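Larysa Savchuk

I quit the bus in September and have been walking to work since. A thread on what happens to a person who does this, mostly from the ankles down.

Background for the out-of-towners: the 103 in Fukerport is scheduled to take 23 minutes from my corner to the harbor offices. The schedule is a lovely piece of writing and I hope it wins something.

On foot it takes me 30. I get to choose when I leave. I also get to stand at the crosswalk on Gretis Street with everyone else while the light considers its options.

First discovery: a city is much hillier than it looks from a bus seat. I've lived here most of my adult life and thought of my neighborhood as flat. My calves have filed a correction.

Second discovery: sidewalks belong to individual property owners in spirit if not in law. You can tell who salts, who sweeps, and who has been meaning to get to that tree root since the previous mayor.

Third discovery, and the one I get the most mail about (two messages, both from Tetsuya Takeda): footwear.

The internet wants you to spend real money here. I read some 1000 reviews of walking shoes, all written by people who'd worn them once, around the kitchen. "Very supportive so far!" So far it was Tuesday, Craig.

So I went the other way and walked in flat canvas sneakers, the low kind with the rubber toe that everybody owned in high school. Zero arch support. Soles you can feel a bottle cap through. I love them and would not recommend them to anyone with a podiatrist.

Canvas rules, as learned by me: they are fine when it's dry, they are sponges when it isn't, and they will never again be the color of the white part you bought.

And the laces! Flat cotton laces come in lengths chosen by someone who has never met a foot. Too short and you're tying a knot with your fingernails. Too long and you're doing the double bow like a second grader.
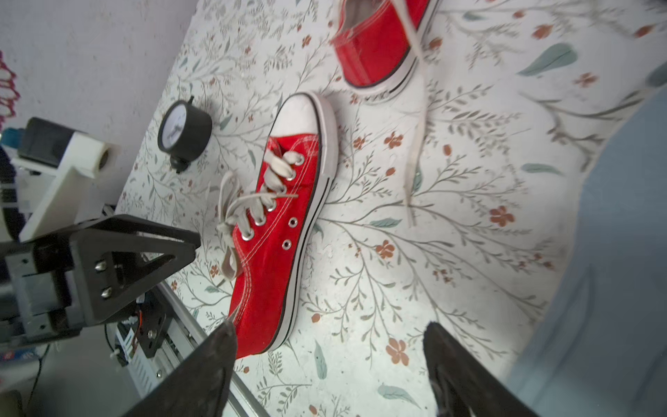
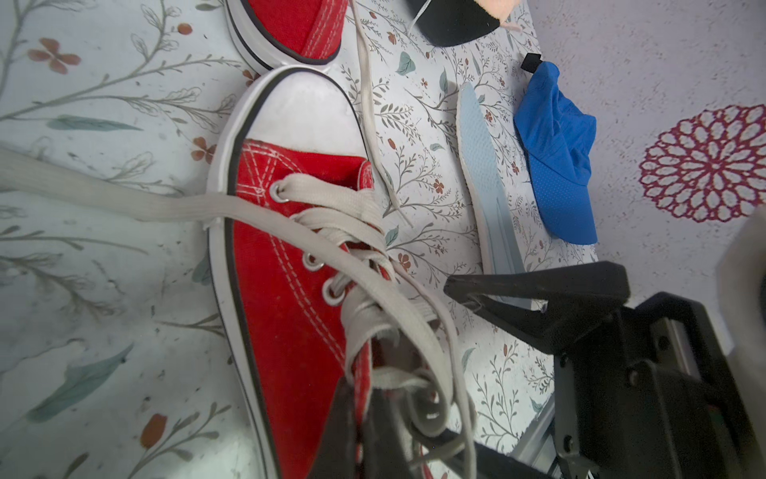
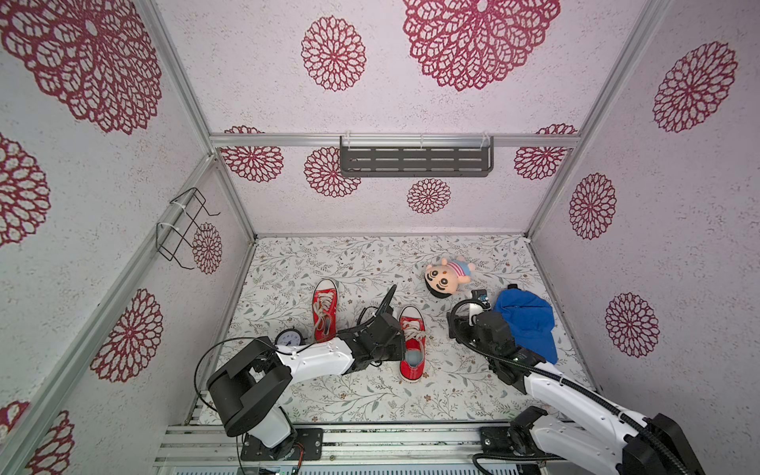
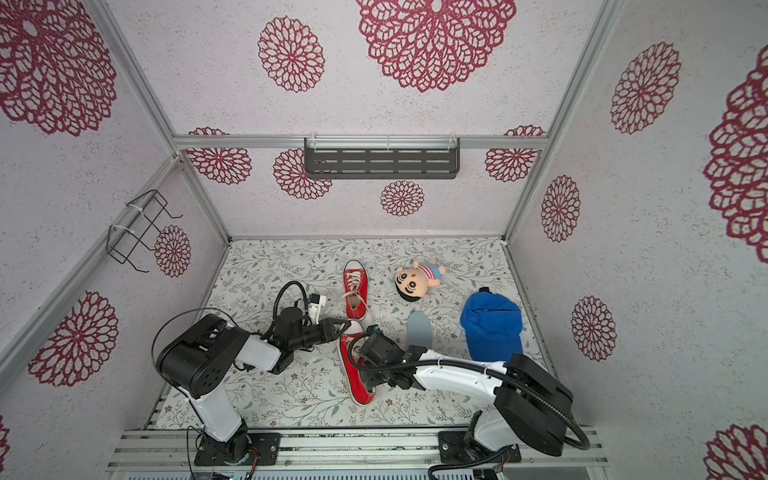

Larysa Savchuk

If you take a pair apart to wash it, start relacing at the toe and even up the ends before you get to the second row of holes. I have done the whole shoe and ended with one end a foot long and the other a rumor. More than once.

Pornthip Inthanon replied to ask if I've considered slip-ons. Pornthip, I've considered them. They came off on the Kuroda bridge stairs in front of a school group. We don't discuss it.

OK, back to walking. You start recognizing people. There's a man with a greyhound, a woman who eats a full bowl of cereal while moving, and a kid who practices trumpet with the window open. The kid is getting better. The cereal woman has switched to a lidded bowl, and I was weirdly proud.

You also start having opinions about crossing signals. I timed the one outside Sadier Bakery. It gives you long enough to get to the median and reflect on your life.

Things I miss about the bus: reading – I got through a lot of paperbacks on the 103, mostly while it wasn't moving. Also heat. Also the driver who said "careful now" to every single person getting off, in a tone that suggested he knew something.

Things I don't miss: the seat by the back door that's always a little damp. Everything else about the back door.

Tatsuya Oshima from work asked whether I feel healthier. I feel hungrier. I now arrive at my desk having earned a second breakfast and I take it very seriously.

Several of you want the route. Down Gretis, over the bridge, left at the bakery. If it's raining, turn left at the bakery anyway and stay there until it stops. Your boss will understand or she won't.

Next up, umbrellas. I'm on my third since Thanksgiving and I have a list of grievances.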